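Notes from the refurb bench
by Ruoxi Yan
20/10/2026

When Inen told us in July that the desktop line was getting a robot arm, my first thought was for my wrists and my second was for my job, in that order. I've been taking old office computers apart here for 10 years. I like it, mostly. I don't like the hundredth tower of the month quite so much as the first.

So, a few of you at the Guo site have been asking what it's like, and Hanyu said I should put it in the newsletter instead of answering everybody one at a time in the canteen.

The arm works at its own table, and we have a grey plate there with a place for everything small: processors, memory, the little boards. Mingxuan printed it. Then he printed it again, because I'd said my piece about how close together the memory holders were (sorry, Mingxuan). I think we're on version four now and I still want one more change.

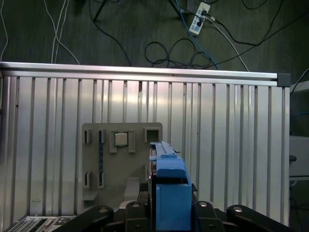

What surprised me was how much of the early work was just talking. Weidong sat beside me for the best part of a week asking why I did things. Why do you tilt it? Why do you lift that before you touch this? I hadn't a clue half the time! My hands knew and I didn't, and putting it into words was more tiring than doing the job. Some of it has ended up on the training sheets for new starters, which we've needed for years.

The job itself has shifted about. I used to open a tower, strip it, sort the bits and write it all up. Now I do the opening up and the odd ones – anything bent, anything with a screw somebody has chewed to bits – and I look over what's been sorted before it goes through to testing. There's a lot less leaning over and a lot more looking. My shoulders are pleased about it, my eyes less so, and I've asked for a better lamp.

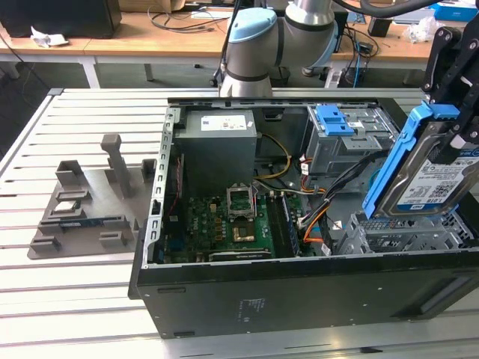 Aiguo is less keen, and I said I'd put that in too. He's been on drives longer than anyone and he reckons you learn a machine by handling all of it, so if a new person only ever sees the awkward jobs they never get a feel for the easy ones. I think he's right. We've agreed that new starters do 22 towers by hand from start to finish before they go anywhere near the shared table. He wanted 100 – we haggled.

On jobs, since it's what people really want to know: there are four of us on the bench, same as before, and we've been told that holds until the next review. I'd like it in writing and I've said so. The rota has changed though, and the late finish is now shared out properly, so have a look at the new sheet by the door if you haven't yet.

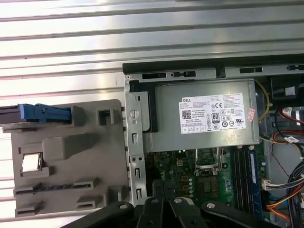 3 min read

If you'd like to come over and see it, ask Hanyu for a slot. Mornings are better, as we do the awkward towers after lunch and I'm not much company then. Tie your hair back, leave your tea outside, and please don't move anything on the grey plate, even if it looks crooked to you!

Next time I'll write up the new labels for the parts shelves, which Aiguo and I are still arguing over.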